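Washing Up, Reluctantly

Thu 14 December

The dishwasher died during the rinse cycle, with a noise like someone dropping a drawer of forks down a well. I turned it off and on again, which is the full extent of my training. It hummed at me for a bit and then stopped humming.

It was a Doson, and it came with the apartment, as did the bathroom carpet. I'd never thought much about either one, except the carpet. The Doson took in dirty things at night and gave back mostly clean things in the morning, apart from the mugs on the top left, which always came back holding a tablespoon of gray water like a birdbath. I had made my peace with that.

I called Zamfir Appliance, and they sent Liviu Mocanu, a tall man with very small screwdrivers. He lay on my kitchen floor for most of an hour. From time to time he asked me to hold the flashlight, and then to hold it somewhere else. At the end he sat up and told me the pump was gone, that the part was called a 3129, and that Doson had stopped making the 3129. He might find one used. It would be 200 dollars plus his time, and in his opinion the door seal would be next.

"How many people live here?" he asked.

I said one.

He looked at the dishwasher, and then at the sink, and then at me. I've been judged by professionals before, dentists mainly, but never so quickly.

So I've been washing by hand since before Thanksgiving, and I have some findings.

The first is that I own too many plates. When you have a machine you keep enough to fill it, and you end up eating toast off a dinner plate and then getting a fresh one for the second piece. Within a week of hand washing I was down to one plate. I would eat, wash it, and put it back where I'd be needing it in a few hours. The others went up on the high shelf with the fondue set.
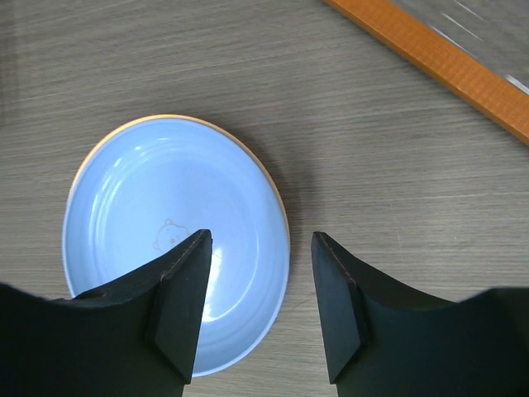

One blue plate.

The second finding is that every adult believes there is one correct way to wash dishes, and that it was the way of whoever raised them. Mention at work that your dishwasher is broken and you will hear about it. Glasses first, while the water's clean. Silverware first, so it can soak. Pots first, to get them over with (this from a man in accounts who I believe also eats his vegetables first and opens bills on the day they arrive). My sister rinses everything before she washes it and again after, and when I asked what the washing was for in that case she changed the subject to my hair.

My mother's way was two basins and a temper. She ran the water so hot that we weren't allowed to help, and I took this for kindness until I was old enough to see that she just wanted twenty minutes in a room without us. She had the radio on the windowsill. If you came in for a glass of water you got the glass of water and a look.

I understand the look now, and I live alone. The phone rings while I'm up to the elbows and I feel the look coming over my face with no one there to get it.
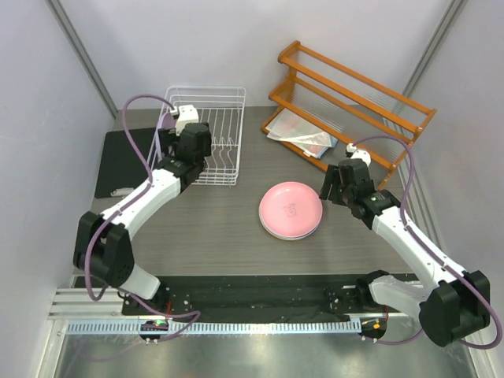 The radio is part of it, too. I dug mine out of the hall closet, and it picks up two stations. One is sports talk. The other is a call-in show about home repair where people describe sounds their furnaces make, often by making them. I've become a regular listener. There was a woman last week whose water heater went "wheep," and the host made her do it again, and I stood there with a saucepan going cold in my hands hoping they'd get to the bottom of it. They did not. She was told to call a professional, and I wanted to call in myself and warn her about the look.

Then there's the matter of gloves. I held out against gloves for nearly two weeks on the grounds that I am not the type. My knuckles by then looked like a map of somewhere dry. The gloves I bought are Carnen brand, yellow, one size, and the size is Liviu's. They fill up through the left thumb. I wear them anyway and I've stopped telling people at work, because the man in accounts had a view on gloves.

As for drying, I was brought up to believe that a towel was a moral instrument and that anything left to dry in the air would be talked about. I have given this up. Things can stand in the rack until somebody wants them. I kept the towel over my shoulder for the first few days, for appearances, and then I put it in a drawer. 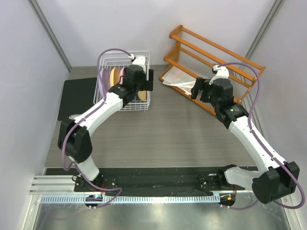
So, am I getting a new one?

Everyone asks. I did go and look. There's a big Nustena showroom out by the highway, and the young man there walked me down a row of dishwashers that all looked like the same refrigerator, cut short. One of them can be started from your phone. I asked why I would want to start the dishwasher from somewhere else and he said, "Peace of mind," and I have to hand it to him, he kept a straight face. The one he liked best for me was 1723 dollars before delivery. I said I'd think about it, and I did, all the way to the parking lot.

Meanwhile the Doson is still under the counter. Its door still closes, and it turns out to be a very decent place to keep baking trays, potatoes, and the large pot I can't fit anywhere else. Liviu called last Friday to say he might have a line on a used 3129, out of a building they're gutting in January, if I was still interested. I said I was. I told him there was no hurry, though, and he said no, he didn't think there was.

I'll have to find somewhere for the potatoes.

Recent posts
The Bathroom Carpet, Part 3
A Short History of My Umbrellas
I Was Told There Would Be Soup
What the Upstairs Neighbor Is Building
Returning a Lamp

Contact | All text copyright the author, who would like to be asked first | Back to top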